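4. The Open Day as a Field Site
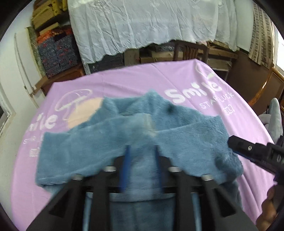

Figure 4. Handling a blue fleece garment with two hand-held grippers.

Our account so far has treated demonstrations as something a lab does to an audience. The August open day at Cesstead obliged us to consider the reverse. Visitors had been invited to see how folding data is recorded, to try the tools, and to leave by the side door with a leaflet. Most of them did the first, a good many did the second, and the leaflets were still there in the evening.

4.1 Setting and procedure

The open day was run by the Netden project, whose aim is to teach a two-armed robot to handle clothing from recordings of people doing the same work with hand-held grippers. The robot itself stayed at the Alaoui site across town, where its left arm was being repaired. The invitation had shown the robot. This produced a certain amount of feeling at the door, and we return to it in Section 4.3.

What visitors got was the recording half of the work, done in a furnished room. Marleny Alvarado, who had folded more laundry for Netden than for her own family, gave a session every hour. Each session opened with a short talk, went on to a fold at working speed, and closed with an invitation to the visitors to take the grippers and do better. Two of the authors (Kan and Lam) sat among the visitors and took notes by hand. A third (Asante) interviewed people on their way out, in a hallway that also served as the line for the coffee machine. We suspect this improved our response rate and did nothing for the audio.

We collected 60 exit interviews and logged 387 separate remarks made aloud during sessions. Remarks were coded by topic. Remarks about parking were coded and then set aside, as there was no theory we wished to apply to them.

4.2 What the audience watched

We had expected attention to follow the technology. Before the event, Netden staff had told us that people would ask about the learning software, and Jocelyn Carrier had prepared eleven slides on it. The slides were shown once, in the first session. By the second she had stopped plugging in the projector.

Attention went to the cloth. Fleece was the fabric visitors argued over most, and the task shown in Figure 4 gives a fair idea of why. The grippers have thin finger pads, and a plush fabric gives them plenty to hold and very little that is flat. Two pads coming down on a thick garment must settle how much of it to take, a matter a human hand deals with before its owner has noticed there was a question. Visitors who had folded such things for decades discovered in the course of one sleeve that they had no idea how they did it.

The discovery was usually announced. "I do this every day," one man told the room, holding up a sweater by what he believed to be its shoulder. A woman in the noon session gave her neighbor a running commentary on Alvarado's technique, most of it unfavorable, then took the grippers and went quiet for the whole of her turn. Her exit interview runs to a single sentence, in which she asks whether the tools come in a smaller size.

We call this pattern corrective handling: the visitor's confidence in the task falls while the visitor's regard for the demonstrator rises, and neither says much about the machine. It differs from the wonder described in older writing on public science, where the audience is meant to leave impressed by the device. Several of our visitors left impressed by their mothers.

4.3 The missing robot

The absence of the robot was raised in every session, generally within 4 minutes of the start. Alvarado's standing reply was that the robot would be doing exactly what she was doing, only slower, and that she could slow down if people liked. In the afternoon a boy took her up on it. She performed an entire fold at what she judged to be robot speed, with pauses for thought, and received the only applause of the day.

It would be easy to read this as a failure of the event, and the Pudow foundation, which paid for the coffee, did read it that way in its written feedback. Our notes suggest something less tidy. With no robot to look at, visitors had to form their own picture of what it would be asked to do, and the picture they formed was fairly exact. Asked in the hallway what the robot would find hardest, most named the step they themselves had fumbled. Carrier's team had ranked the same steps the previous winter, at greater expense, and the two lists agree at the top.

Where they part company is at the end of the task. For Netden, an episode closes when the garment is folded. For the visitors it closed when the garment was put away, and many wanted to know who would be doing that. The question was put to Carrier directly in the last session. She said it was outside the scope of the current funding, an answer which the room seemed to recognize from home.

4.4 Limits

We attended one open day, at one site, and the visitors had chosen to spend a summer day watching laundry. They can't stand in for the public at large. The hallway interviews were short, and a few were given with a cup in each hand. Netden staff read a draft of this section and asked for two changes of fact, both of which we made. They also asked for a kinder account of the slides. The slides were clear and well made, and we are sorry there was not more call for them.

Lam has since gone back to the site to follow ordinary recording sessions with no audience present, where the target is 300 folds per fabric and conversation is sparse. That material is taken up in Section 5, together with the matter of who gets to decide that a fold is good enough to keep.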